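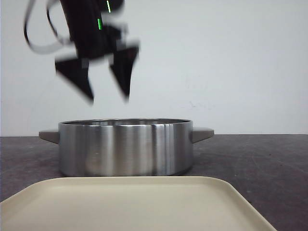

10/24/22

Writing fast, bus in 2 stops and my phone is at nothing percent.

So. First proper day with the arms on the bench at Brirden. Not the line yet, the bench. Osten people say the line comes in November if the bench goes ok, Ayana says November the way other people say "someday". I went in with a stomach ache over it. Slept badly, dreamed about trays.

Should say for later me what the job is right now. Steamed buns, chilled, 200 on a slow shift and 2000 the week before a holiday. I have lifted buns out of steamers for longer than I have lived in my apartment. Pot to tray, pot to tray. My right thumb clicks. That is the part they want the arms for, the lifting out and setting down. Not the dough, not the fillings, not the faces. They say not the faces.

Got there early, Natnael already in with his coffee, reading the Jillari sheet like it was a court summons. Jillari is the software part, Osten is the arms part, Abdella is who pays. I think. Every time I ask it's a little diferent.

We start on the kids' buns, the pandas. I would have picked plain ones. Abdella wants pandas because those are the ones that get ruined, one fingertip in the wrong spot and you've got a panda with a dent for an eye and it goes in the seconds bin. Fair enough. I've dented plenty.

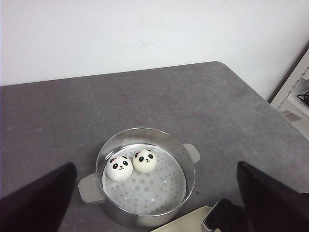
Two pandas in the pot, from the gripper side. Bows on, eyes fine.

Things I noticed, no order:

The fingers are hard looking. Mine squash a bit, theirs come to a point. Kept wincing.

It's slow and then it's very fast. You relax and whoosh.

I talk to it. Caught myself saying "easy easy" same as I did training the new kids in spring. Ayana heard and did not say anything which was kind.

My feet hurt MORE. Thought watching would be easier than lifting, no, you stand in one spot. Asked for a stool. Natnael wrote "stool" on the sheet under Issues.

The hard thing was lunch. Ayana had the staffing page out. It says two people per bench now becomes one person, two benches, title is "cell attendant". Same pay grade to start. Training 40 hours, paid, I made her say paid twice. She says no one is being let go, hours move around. And I believe that she believes it. But what happens to the temp girls who come in for holidays? That's what 2000 a day IS, it's them. She said she'd ask. I wrote down that she said she'd ask, so now it's written in two places.

Natnael is fine with all of it, wants the training, wants the title even. He's young, his back already goes out, he said if the thing takes the lifting it can have the lifting. I couldn't argue. I went home last winter with my wrist in a brace and still did the wash-up that night.

And still. I know when a bun is ready to come off by how it lets go. It sort of sighs off the base. I tried to tell the Osten guy this and he asked me how many seconds. I don't know how many seconds! He was nice about it. Said to keep trying to describe it and he'd write down whatever I came up with. So that's apparently also my job now, saying what my hands know. I said tacky, then less tacky, then "when it wants to". He wrote "when it wants to".

Afternoon we had both arms in at once over the glass bowl, which I liked better than the pot. You can see thru it.

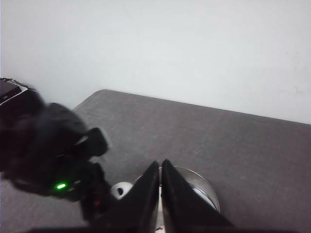

Bowl work, both arms in. Green light on the left one.

I watched the green light more than the bowl tbh. Need to learn what all the lights are, Natnael says page 2 of the sheet. Didn't get to page 2.

Also need to learn the stop button without looking. Practiced it with my eyes shut while the arms were off, felt stupid, got it by the end. Ayana wants everyone on the bench able to do it that way and for once I agree with the paperwork.

Mom called on the break and asked did the robot take my job yet. Told her it took my chair. She didn't laugh.

To ask tomorow:
- temps, holidays, get an answer with a name on it
- who cleans the fingers, and with what, and is that in the 40 hours
- if a bun gets dented by the arm does it count on MY seconds sheet (it better not)
- stool
- can I still do faces one shift a week. I want to keep the faces. Put that first actualy

Home now. Thumb still clicks, didn't lift one bun all day and it clicks anyway. Made rice and egg, too tired for more. Bag packed, alarm set, brace is in the side pocket.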